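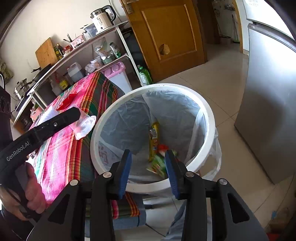

Household Waste Diary Study: Call for Participants

Sarneso is recruiting 80 households in the Gokumgate area for a study of packaging waste in the home. Fieldwork starts in November and runs for six weeks.

Purpose

The study measures how much flexible packaging (wrappers, films, pouches and bags) leaves the home in general waste, and in which room it is thrown away. An earlier postal survey returned 1,290 usable forms but relied on recall. The present study uses weighed bags and a written diary.

What you will do

Keep a diary of all packaging put into bins inside the home. Entries take a few minutes a day.
Use the numbered liners supplied, one series per bin.
Weigh each full liner on the scale provided and write the weight on the tag before tying it.
Put tagged liners out for collection by 7 am on the agreed morning. Food waste and glass are excluded and should go out with your usual council collection.
Complete one interview of 60 minutes at the end of the study, at home or by telephone.

Who can apply

Applicants must be 18 or over and the main or joint person responsible for shopping in the household. Shared houses are eligible if every adult signs the consent form. Homes with a communal bin store are eligible. Households in the Mabaso pilot cannot take part again. Places are allocated by household size and type of dwelling, so not every eligible applicant will be offered one.

Payment

Each household receives £80 on completion. Those who withdraw after week three receive half. The scale may be kept.

Data and privacy

Contents are sorted by material at the Altari depot and then disposed of. Letters and other papers bearing names are shredded unread. Diaries are stored under a household number, and the key linking numbers to addresses is destroyed when payments have been made.

How to apply

Ask for form A from the study coordinator, Anjani Latuheru, at the Sarneso office in Gokumgate. Forms are also held at the library desk. Please state the number of people in the home and the number of indoor bins in regular use.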